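第42条（欠番）

クメック社の作業基準は、第2版で全体の構成が固まった。正式名称を「ヴォトゥラ卓上アーム作業基準」という。ヴォトゥラは作業系列の呼び名で、特定の機体を指さない。私はこの基準の保守を担当している。保守とは、条文の改訂、用語の統一、参照番号の整合確認をいう。条文の内容を決める権限はない。

前任者はシャルメイン・ステインといった。引き継ぎは書面で受けた。書面は箇条書きで、末尾に「第42条は詰めないこと」とあった。第42条は欠番である。条番号のあとに括弧書きで「欠番」とあり、本文はない。改訂の際に欠番を詰めると参照がずれるので、詰めないのは当然の処置である。わざわざ書くほどのことではないと思いながら、私はその項目に確認済みの印を付けた。

ティルコドゥラ分室から照会が来たのは十一月に入ってからだった。分室では基準に従い、ズールー課題と呼ばれる一連の試行を行っている。箱と積み木と小物を使い、つかむ、運ぶ、置くを繰り返す。照会者はアネル・シビヤ、記録の集計を受け持つ職員である。文面は短かった。

「試行記録2,408件を基準の書式に移しています。このうち753件の終了区分に『42』と記入されています。基準の終了区分は『完了』と『未了』です。どちらへ移せばよいでしょうか。」

私は終了区分の条を読み返した。第38条に「試行の終了は、完了または未了のいずれかに区分する」とある。数字を書く欄ではない。誤記と回答しかけたが、753件の誤記に対して誤記と答えるだけでは保守にならない。現物を見る必要がある旨を上長に申し出て、出張が認められた。

分室は建物の奥にあった。事務机と作業台が同じ部屋に並び、作業台の天板は淡い色の木目である。シビヤは記録の束を机に置き、付箋の色の意味を説明した。私はまず第12条の点検から立ち会うことにした。終了区分の前に、開始条件が守られているかを見る。順序としてはそれが正しい。

第12条はグリッパの点検を定めている。指の内面のパッドに剥がれがないこと。ねじの頭が指の面から出ていないこと。対象物と指の間に、意図しないものがないこと。条文は三項に分かれ、三項目めだけが長い。初版では「異物がないこと」で済んでいたものを、第2版で書き改めた経緯がある。異物という語の範囲について、初版の運用中に質問が続いたためだ。

操作者はオミド・ザマニといった。点検の手順は正確だった。指差しをし、項番を声に出し、用紙に記入し、それから手を膝に戻した。手を膝に戻すことは基準にない。 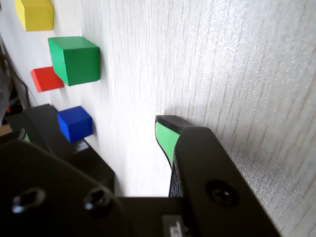 図1　第12条の対象部位。黒い指の内側に淡い緑のパッド。左は四色の立方体。

「点検に問題はありません」と私は言った。

「はい」とザマニは言った。

「終了区分の42についてうかがいます。」

「はい。」

「あれは何を示していますか。」

「第42条です。」

「第42条は欠番です。」

「初版では、ありました。」

私は第2版しか持参していなかった。初版は本社の書庫にあり、閲覧には申請が要る。ザマニは初版を持っているかと尋ねると、持っていないが覚えている、と答えた。覚えている内容を言ってほしいと頼むと、少し考えてから、正確でないといけないので言えない、と答えた。基準を扱う者の態度としては申し分なかった。それで私は何も聞き出せないまま、午後の試行に立ち会った。

午後の試行は積み木の搬送だった。第20条から第31条までが関係する。把持の前に対象物を一つ特定し、声に出し、ほかの物体との間隔を見る。間隔の数値は条文になく、「指の開閉を妨げない程度」とある。この「程度」は第2版で二度削除が提案され、二度とも残った。提案者は監査のキーラン・オダーラで、残したのはステインである。議事録には理由の欄があるが、二度とも同じ一文が書かれていた。「操作者が見て決める」。
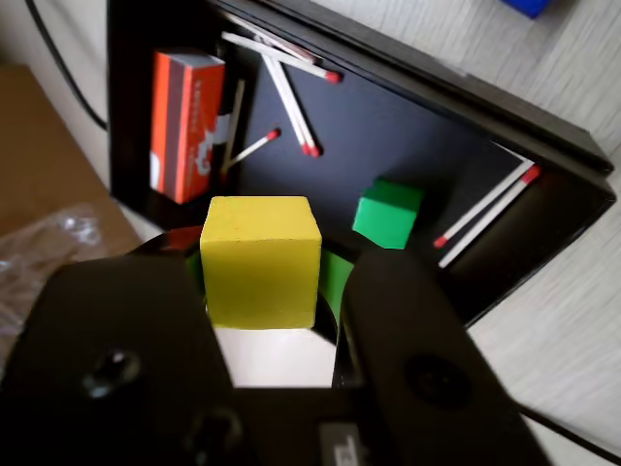

第24条には「対象外の物体は、対象物と同じ確からしさで記録する」とある。初めて読む者はたいていこの条を読み違える。対象外なのだから簡略でよいと考えるのである。起草の意図は逆で、運ぶ物の記録は試行の目的に引きずられて自然に詳しくなるため、運ばない物のほうに明文の定めを置いた。黄色の立方体を指の間に保持している間も、箱の中にはマッチ棒が向きをそろえずに散らばり、橙色のマッチ箱が立てて置かれている。緑の立方体も一つ、箱の床に載っている。第24条に従えば、マッチ棒は「散在」と書いて終わりにはできず、頭の向きまで書く。ザマニの記録はそこまで書いてあった。シビヤによれば、ほかの操作者の記録の倍の行数になるという。集計上は困るが、基準上は正しい。私は正しいほうに印を付けた。

試行はその後もしばらく続いた。ある試行で、ザマニは操作桿から手を離した。アームは止まった。停止の前に接触はなく、警告も出ていない。私の位置から見る限り、間隔は足りていた。彼は終了区分の欄に42と書き、手を膝に戻し、次の用紙を出した。

「いまの停止の理由を教えてください」と私は言った。

「書かなくてよいことになっています。」

「書かなくてよいとしても、口頭では。」

「口頭で言うと、書くことになります。」

シビヤが横で、いつもこうです、と言った。非難の調子ではなかった。彼女は未了に移せばよいのか、移してはいけないのか、それだけを知りたいのだった。締切は彼女のほうにある。

宿に戻ってから、本社に初版の閲覧を申請した。複写は翌朝に届いた。初版第42条の全文は次のとおりである。

「第42条　操作者は、いつでも試行を止めることができる。止めた理由を述べることを要しない。この停止は、完了にも未了にも数えない。」

改廃記録も付いていた。削除の提案者はオダーラ、提案理由は「検証不能」。停止が妥当であったかどうかを事後に確かめる手段がなく、確かめられない条文は基準に置くべきでない、という趣旨だった。同意者の欄にホーマン・ハシェミの名があった。分室の前の責任者である。反対者の欄にステインの名があり、意見の欄は空白だった。採決の結果、条は削除、番号は欠番として保存、と記されている。番号の保存を求めたのがステインであることは、欄外の手書きで分かった。

私はオダーラに電話をかけた。監査の者は通常、過去の提案について話したがらない。オダーラは話した。

「いまでも検証不能だと思っている」と彼は言った。「理由のない停止が三割を超えたら、その作業は計測できない。違うか。」

「計測はできます。率が下がるだけです。」

「その率を誰に説明するんだ。」

「説明する文書は、これから書くことになります。」

「きみが書くのか。」

「保守ですから。」

彼はしばらく黙り、それから、用紙の欄を数字で埋めている操作者はまだいるのか、と訊いた。いると答えると、手を膝に戻すかと訊いた。戻すと答えた。オダーラは、それはステインの癖だ、と言った。ザマニは初版の時期にステインの講習を受けている。講習の受講者名簿を後で確かめたところ、その通りだった。名簿には操作者が並び、末尾にオダーラの名もあった。

次にハシェミへ書面で照会した。返答は午後に来た。同意の理由を尋ねた項には「当時、停止した者に理由を訊く上長がいた。訊かれた者は理由を作った。作られた理由が記録に入り、記録が汚れた。条文があるのに守られないなら、ないほうがましだと考えた」とあった。続けて「訊いていたのは私である」とあった。照会書の書式では、回答者は末尾に署名をする。署名は枠に収まっていた。

私は作業台の横の空いた椅子を借り、改訂案を起こした。選択肢は限られていた。第一に、753件を未了とする。第38条に照らせば、完了でないものは未了であり、条文の改訂は要らない。シビヤの仕事はその日のうちに終わる。第二に、753件を集計から除く。この場合は第38条に但し書きが要る。除いた件数を明示する欄も要る。第三に、第42条を復活する。この場合は欠番を解き、改廃記録を起こし、監査の意見を付し、全分室に通知する。

第三案の条文は初版のままでは使えない。「いつでも」の範囲が不明である。指が対象物を保持しているときに止めれば、対象物は保持されたままになる。箱の上で止めるのと、箱の中で止めるのとでは、次の者がすべきことが違う。初版はここに触れていない。ステインがなぜ触れなかったのかは分からない。触れれば条件が付き、条件が付けば理由に近づくからかもしれないが、推測を改訂理由に書くことはできない。

停止後の姿勢を確かめるため、私はザマニに、箱の中で止めたときの扱いを訊いた。彼は、指を下ろしたまま人を呼ぶ、と答えた。誰を呼ぶのかと訊くと、部屋にいる人、と答えた。 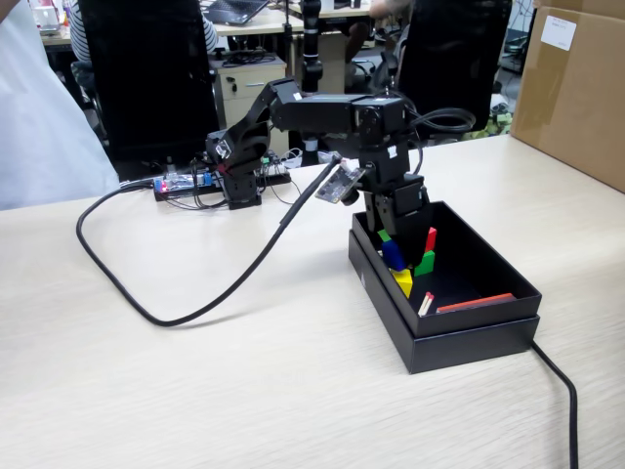

図3　箱の中へ下りたグリッパ。奥の机に縞のシャツの人。

部屋に人がいることは、第6条の開始条件にある。「試行中、同室に操作者以外の者が一名以上いること」。ただしその者が何をするかは書かれていない。見ている必要があるのか、自分の机で仕事をしていてよいのか、背を向けていてよいのか。運用では、いればよいとされている。私は第6条の横に鉛筆で42と書き、それが何の印なのか自分で分からなくならないように、消して「要参照」と書き直した。

改訂案は次のようにした。

「第42条　操作者は、試行のどの段階においても、これを止めることができる。
2　前項の停止について、操作者は理由の記載および口述を要しない。何人もこれを求めてはならない。
3　停止後、グリッパはその位置に留める。操作者は第6条の者を呼び、以後の扱いを二名で決める。
4　この停止は、終了区分において完了および未了のいずれにも算入せず、件数を別に示す。」

第2項の後段は初版にない。ハシェミの返答を受けて加えた。引用の許可を求めたところ、名を出してよいとの回答だったが、条文に人の名は入らないので、改廃記録の付記に入れた。

第3項には自分でも納得していない点がある。「留める」の時間に上限がない。電源が落ちた場合も書いていない。シビヤに読んでもらうと、彼女は第4項だけを見て、これなら移せます、と言った。それから第3項に戻り、呼ばれるのは私ですね、と言った。奥の席の者でもよい、と私は答えた。奥の席からは箱の中が見えません、と彼女は言った。私はそこに立って確かめた。箱の縁が立っているため、彼女の言うとおり底までは見えなかった。第3項に「呼ばれた者は、箱の内部を視認できる位置に移るものとする」を加えた。

次に、条文の通し読みをザマニに頼んだ。施行前の条文を操作者に読ませることは、第3条で認められている。彼は声に出して読んだ。第1項で一度止まり、「どの段階においても」を二度読んだ。

「点検中も入りますか」と彼は訊いた。

「試行は点検の完了後に始まるので、点検中は入りません。」

「初版では、『いつでも』でした。」

「覚えているのですね。」

「いま読んで、違ったので。」

私は記録を見直した。753件のうち、時刻が点検の時間帯に入るものがないかを調べた。あった。いずれも点検用紙に異常の記入がなく、試行用紙の開始欄が空で、終了欄にだけ42とある。始まっていない試行を止めているのである。第38条にも、私の改訂案にも、これを受ける場所がない。シビヤは該当する用紙を別の束にした。付箋の色が足りず、彼女は同じ色の付箋の角を折って使った。

用語としては「開始前の停止」は成立しない。停止は動いているものについて言う。だが用紙は提出されており、署名もある。監査に回せばオダーラは欄外に一本線を引くだろう。私は「どの段階においても」に取り消し線を引き、「いつでも」に戻した。第1項は初版の文言と一字違わず、主語から述語まで「操作者は、いつでも試行を止めることができる」となった。改訂理由の欄には「初版の表記に合わせる」と書いた。これは表記の統一にあたり、保守の権限の範囲に入る。

案を本社に送る前に、ステインに連絡を取ろうとした。引き継ぎ書の連絡先は内線で、番号は現在、私の机の番号である。人事に問い合わせると、退職者への照会は所定の様式によるとのことで、様式が送られてきた。照会の目的の欄に「第42条の件」と書き、質問の欄に「『詰めないこと』の趣旨について」と書いたところで、その先が続かなかった。趣旨は分かっていた。分かっていることを照会するのは様式の目的外である。私は用紙を未記入のものと重ねて鞄に入れた。

審議は本社で行われた。オダーラは反対意見を付した。検証不能、と前回と同じ語があり、その下に今回は一行加わっていた。「別掲された件数の推移は検証可能である。四半期ごとに提出のこと」。私はこれを第4項の運用細則に入れた。細則の起草は保守の仕事で、提出は分室の仕事になる。シビヤに知らせると、様式はいつ来ますか、という返信があった。

条文は承認され、第42条から「欠番」の括弧が外れた。参照のずれは生じなかった。第41条と第43条はそのままで、目次の行が一つ増えた。施行通知の宛先にザマニの名を入れる必要はない。通知は分室に対して出すものだからである。

施行後、最初の記録の束が届いた。終了区分の欄には新しい選択肢が印刷されており、丸を付ければ済むようになっている。ザマニの用紙には丸があり、その横に、以前と同じ筆跡で42と書いてあった。二重記入にあたる。第35条によれば返戻して訂正を求めることになるが、どちらも同じ内容を示しており、矛盾はない。私は第35条の「二重記入」の定義を確認した。定義には「異なる内容を」とあった。

受領印を押し、集計に回した。夕方、運用細則の様式をシビヤ宛に送り、第6条の鉛筆書きを清書して次の改訂の候補に入れた。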